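Monday, October. Notebook, outdoor rover

Writing this up the same afternoon while I can still remember which order things went wrong in. Xiuying, the bits you wanted are nearer the end, but please read the start as well or the numbers won't make sense.

Plan was simple enough: straight runs along the old paved road, curb on the left, cruise speed, no turns, no people. We wanted long boring logs so we could compare the new wheel odometry against the old one. I'd put build 22 on the night before and it had done its bench checks without a murmur. Tyres pumped up, battery full, Phillips screws on the top cover done up properly this time (I am never going to live that down, am I).

First two runs were lovely. It wandered a hand's width to the right and came back, same as it always does, and I was feeling pretty pleased with myself. Then on run three it just stopped. No fault light, no beep, motors holding. I gave it a few seconds in case it was thinking about something, then looked at the tablet and it still said DRIVING in cheerful green letters with a speed of zero next to it.

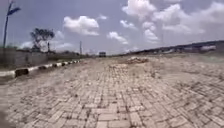

I cleared it, nudged it forward on the pendant, put it back in auto and off it went. Stopped again a bit further on, exactly the same way. Third time it didn't stop, it lurched. Hard pull to the left, straight at the curb, and I hit the remote stop.

And this is the part that needs to go in the safety log as well as in here: the remote stop was late. I pressed it, and the rover carried on, and I pressed it again and it carried on, and then it stopped with its left front wheel up against the curb. I was walking behind it and to the right so I was never in any danger, but if I'd been ahead of it with the tape I'd have been very cross with myself. Roswitha was at the laptop and she heard me shout before she saw anything change on her screen.

Shut it down with the key on the chassis. That one worked first time. We had a cup of tea and didn't touch it for a while, which was Roswitha's idea and a good one.

What we found, in the order we found it:

Wheel, arm and bumper all fine. Paint on the tyre wall, scuff on the plastic, nothing bent. I spun each wheel by hand with the power off and none of them grated.

Left front encoder cable. The plug was in but the little latch wasn't over. I could slide it out with two fingers. Every decent bump on those bricks would have been enough to break the contact for a moment, and this is a bumpy old road. I had that plug out on Friday to fit the new bracket. So that's me, and I'll own it.

Then the log. When the left front count drops out, build 22 doesn't flag it as a missing wheel, it carries the last value. If the last value was a normal one the controller reckons the wheel is keeping up and nothing much happens. If it was a zero, it reckons the left side has stalled. Sometimes it holds everything (runs with the polite stop) and sometimes it tries to correct, and I think that's our lurch. I say think. The timing fits on the lurch and on one of the stops. The other stop I can't match to a dropout at all and I don't want to pretend I can.

The old build used to throw a fault after 11 missed counts. Somewhere in the Okden merge that check went away. I've looked through the changes twice and can't see anyone removing it on purpose, it looks more like two people edited the same file and the wrong half won. I was one of the two people.
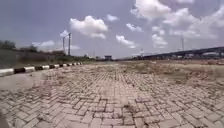 Now the remote stop. Xiuying, this is yours. The stop message goes through the same queue as the telemetry, and when the controller gets upset it writes a line to the log every cycle. By the time I pressed the button there were over 1,000 messages sitting in front of mine. It did get there, it just had to wait its turn like everyone else. It has presumably been like this ever since we moved the Dotness radio on to the main board, and we never saw it as we only ever tested the stop with the rover behaving itself. Which is a daft way to test a stop, now I write it down.

Roswitha wanted to know if we could just turn the logging down and carry on for the afternoon. We talked about it and she talked herself out of it before I'd got a word in. It would have hidden the problem and we'd have been trusting the same queue.

So no more auto runs. I drove it back to the van on the cable pendant at walking pace, latch pushed home and a cable tie round it for luck. No dropouts on the way back that I could see in the log, though at that speed I wouldn't read a lot into it.

To do:

Latch check on all the encoder plugs goes on the pre-run sheet. Me, tonight.

Put the missed count fault back. Me, and somebody who isn't me to read it before it goes on the rover, please.

Stop signal on its own line, straight to the motor enable, not through the board. Xiuying, can you say if the spare pair in the loom is any good for this or if we need to order? I had a look but the labels have rubbed off.

Test the remote stop with the log flooded on purpose, wheels off the ground, before it goes anywhere near a road.

Rover is tagged DO NOT RUN and the key is in Roswitha's drawer. If the Hornthorpe lot ring about borrowing it, the answer is no, and they can have it when the tag comes off.

Still open: the second stop with no dropout. I've saved the log under both our names. I had a go at lining it up with the battery voltage and there's a small dip a moment before, but there are small dips all over the place. Might be the motor driver resetting. Might be a second bad plug. I'll take the cover off tomorrow and wiggle things with the logger on.

Also, we're out of small cable ties.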